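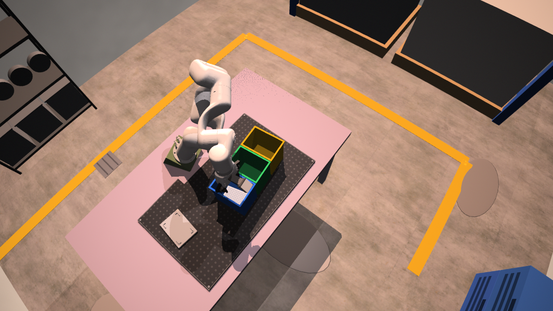

Brelia Bench Filter Press for Drilling Fluids
Catalogue no. BR-324
Made by Zillau, supplied and serviced in Canada by Seneviratne Wellsite Supply

Price: $1,588 without tax and freight
Availability: in stock at our Wikness warehouse

Overview

The Brelia is a low-pressure filter press for the measurement of filtrate loss and filter cake of water-based drilling muds. It is intended for the mud lab at the rig, for the service company base and for training centres. The press has three cells on one common manifold, and every cell has its own shut-off valve, so that one test can be stopped while the other two continue.

The frame is made of painted steel and has a width of 324 mm, the same as the previous model. Customers who have already drilled their bench for the older press can use the same holes. The weight without accessories is 18 kg. We recommend that two persons lift it out of the crate, as the handles are placed a little behind the centre of gravity.

What is different from the previous model

The regulator was moved from the back to the right side, where it can be read and adjusted without turning the press. The bleed valve has now a longer lever. Many operators told us that the old one was hard to use with gloves in January, and we agree with them.

The cell caps are turned from stainless steel. The old caps were plated brass, and in muds with high salt content the plating became dull after one season. Old caps fit the new cells and new caps fit the old cells. The gaskets have also remained the same, so you do not need to throw away your stock.

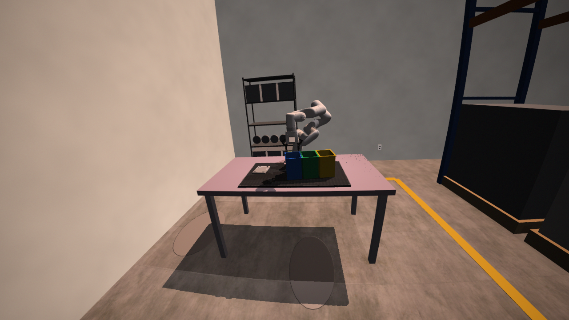 The press must stand level, otherwise the filter cake becomes thicker on one side and the thickness reading is not reliable. Four adjustable feet are supplied, and they correct small differences in the surface. For the support itself we advise something heavy and simple. A table with four square-section legs, as in the picture, is a good choice, and it is of no importance if the concrete under it has stains and patches. Please check only that the legs do not stand on a floor drain or on a loose plate. In a trailer lab the bench should be fixed to the wall studs before the press is installed.

Gas supply

The Brelia can be operated with compressed air, with nitrogen or with small carbon dioxide cartridges. Please select the version when you order, as the inlet fitting is not the same. The cartridge version is popular for remote leases where no cylinder can be stored inside the lab. One adaptor for cylinder supply is included with every press.

Never connect oxygen. The seals are lubricated with grease, and oxygen together with grease can cause fire. A red label beside the inlet repeats this warning in English and French. If the label becomes unreadable, ask us for a new one, free of charge.

Included in delivery

Press frame with manifold and three shut-off valves
Three complete cells with cap, screen and base
Regulator with gauge, mounted on the right side
Three graduated cylinders, glass
One box of filter paper
Gasket set, installed, and one spare set
Cylinder adaptor
Operating manual, printed, English and French

Not included: hose, gas cylinder, timer, mud balance. We can quote these articles together with the press.
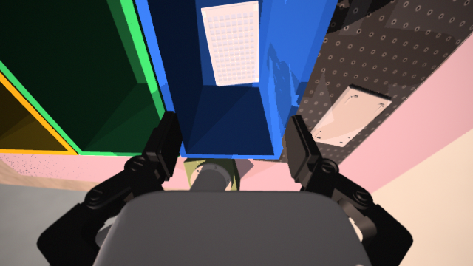
Two-finger gripper in open position, nothing between the pads.

Cleaning and care

Release the pressure completely before you open a cell. The gauge should show zero and the bleed valve should stay open during the whole work. Wash the cell, the screen and the base with water directly after the test. Dried mud in the screen is the most frequent reason for a wrong result, and we see it on nearly every press which is returned to us for repair. Do not use a wire brush on the screen. A soft nylon brush and warm water are enough, and for mud with lubricant additives a small quantity of dish soap can be added.

Inspect the gaskets every week when the press is in daily use. A gasket with a flat shine on one side should be replaced even if it does not leak yet. The manifold can be taken off with one hex key, which is clipped under the frame.

Spare parts

We keep 33 spare parts for this model in Wikness, from the single gasket to the complete manifold. Orders received before noon, Mountain Time, leave on the same working day. For fly-in camps please tell us the name of the air carrier and the weight limit, and we will pack accordingly.

Calibration and certificate

Each gauge is checked before shipment and the certificate is placed in the bag with the manual. The certificate carries the serial number of the gauge and not of the press. Please keep this in mind if you exchange gauges between units. Recalibration can be done at our workshop. You do not need to send the whole press, the gauge with its fitting is sufficient.

Warranty

The frame and manifold have a warranty of two years from the invoice. Gaskets, screens, paper and glass are consumable parts and are not covered. The warranty is not valid when the press was operated above the pressure marked on the gauge face.

Ordering

Please state with your order:
catalogue number BR-324
gas version (A for air, N for nitrogen, C for cartridge)
delivery address and a telephone number at site

Rental customers who wish to purchase the unit they have already on location can deduct the last month of rent from the price. The request must reach us before the unit is sent back.

Related articles: filter paper, box; screens, pack of three; gasket set for low-pressure cell; transport case with foam insert; mud balance, metal beam.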